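Section 4: Running the line between your two stations

By now you should have both Visell stations screwed to their baseboards, with the key on the right and the sounder on the left, and I hope you have had a few minutes of happy clicking on the bench before coming to this part. Running the line is the bit most people look forward to, and it is well worth giving it a whole unhurried Saturday if you can, particularly if you mean to go out of doors and down the garden.

The box contains 33 metres of Ollach galvanised line wire on a wooden reel, 14 china insulators with their screws, two earth rods and a small bag of binding wire. The wire is plain iron with a zinc coat, much as the old companies used, and it behaves like it: springy, a little stubborn, and very fond of leaping off the reel when you let go of the end.

CAUTION: Wear gloves and something over your eyes when you cut the wire. Keep the whole line well away from mains cables, and never put it up in thundery weather.

1. Walk the route first with a ball of string. Go round anything the wire might rub against, such as a branch, a gutter or the corner of a shed roof.

2. Mark a place for each insulator. On a straight run you can leave a good long stride or two between them, but do put one at every change of direction, even a slight one.

3. Screw the insulators in until they are snug and then stop. China will crack if you give it that last hopeful half turn, and I have swept up enough pieces to say so with feeling.

4. Stand the reel upright on a broom handle so that it can turn freely, and walk the wire out from the first station to the second. If you lift it off in loops over the end of the reel it will kink, and a kink that has been pulled straight never gets its strength back.

5. Bind the wire to the groove of each insulator with a short piece of binding wire, using Eglė Adomaitis's figure-of-eight tie from Section 3. Leave a gentle sag between supports.

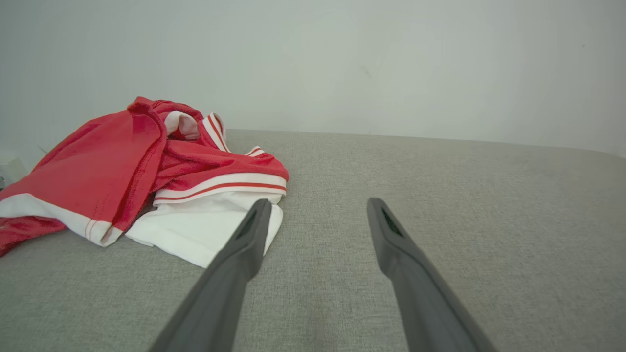 Fig. 7. Grey fabric, pale wall.

6. Bring each end indoors through the rubber bush supplied, and slope the hole downwards towards the outside so that rain runs away from the station.

7. Clean the last inch of the wire with the emery strip until it looks bright, then clamp it under the brass terminal marked LINE. The zinc will be gone from this little piece, so a smear of petroleum jelly is a kindness.

8. Drive one earth rod into damp ground near each station and join it to the terminal marked EARTH.

9. Fit the Jimen battery at the first station only, close the switch on the second key, and press the first key. Both sounders should click together.

NOTE: If your soil is sandy or very dry you may get a weak click, or none at all. Pour a can of water round each rod and try again after tea. Should that do nothing, run a second wire back along the fence in place of the earth rods. The spare reel is part number 1000 in the Paulauskas parts list, and it comes in the same length.

NOTE: For anyone whose sounder chatters when the key is held down, slacken the spring screw a quarter turn at a time. Fung-ping Wei, who drew up the adjustment table on page 26, suggests having a friend hold down the far key while you do it, and it does save a great deal of trotting up and down the garden.

Look the line over each February, before the spring growth gets at it. White powder on the wire is only the zinc weathering and can be left alone. Brown rust at a tie or a bend means that the coating has worn through, and that length should be cut out and replaced with a fresh piece, joined as shown in Section 5.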